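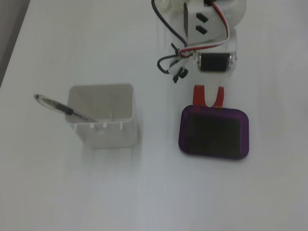
I'm going to say something that got me groaned at over dinner last October: we spend way too much time on kings. I love a good siege as much as the next history nut, but I've just finished my third book on the old hill state of Skustow, and I could tell you the name of every prince who poisoned his uncle and not one thing about what people there paid for salt.

And salt was the whole game! The road from Plulthorpe up over the pass was a salt road long before any army marched on it. The toll book from Hostirdale (the one that survived, anyway - the rest went up in a granary fire) lists 1,334 loads going through in a single summer. Mules, mostly, plus a few poor souls carrying the stuff on their own backs. In the same book the prince's great campaign, the one that gets two full chapters in everything I've read, shows up as a gap of nine days when no tolls were collected. Nine days! Then it's back to mules.

I keep thinking about that gap. If you only read the court chronicle, you'd figure the world stopped. If you only read the toll book, you'd figure the clerk had a bad cold. The truth is somewhere in the middle, sure, but our shelves are stacked so heavily on the chronicle side that most readers never find out the other kind of source exists.

I tried this argument out on my reading group, and it didn't go over all that well.

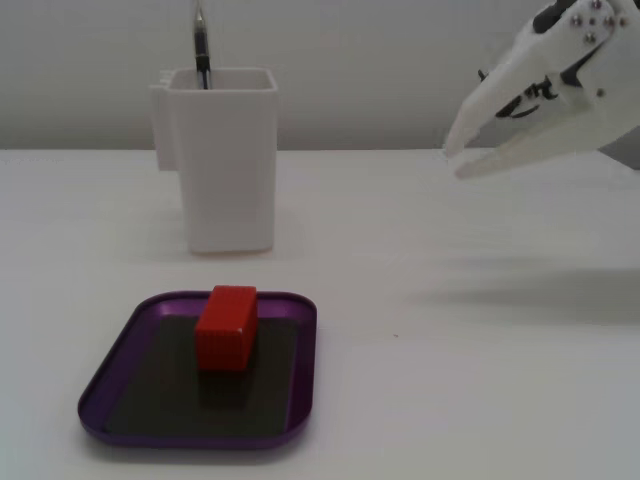

Fatos Nedeljković told me I had it backward, that without the princes there would have been no toll, no clerk and no book for me to get so worked up about, and that 428 soldiers had to be fed by somebody, so why not start with the man who hired them?

Okay, fair. I chewed on that one for a week. But notice that he went straight to who fed the soldiers - and that's my question, the kitchen question. The Kelmendi edition of the chronicle runs 590 pages and spends maybe a paragraph on it. Somebody up that valley gave up their barley that winter, and I'd love to know if they got paid.

So I'd like to see a history of Skustow that starts at the toll gate. Put the princes in, let them ride through and make their noise, and have them wait in line behind the mules. I'd buy it in hardcover. I'd even lend it to Fatos, if he gives back the atlas first.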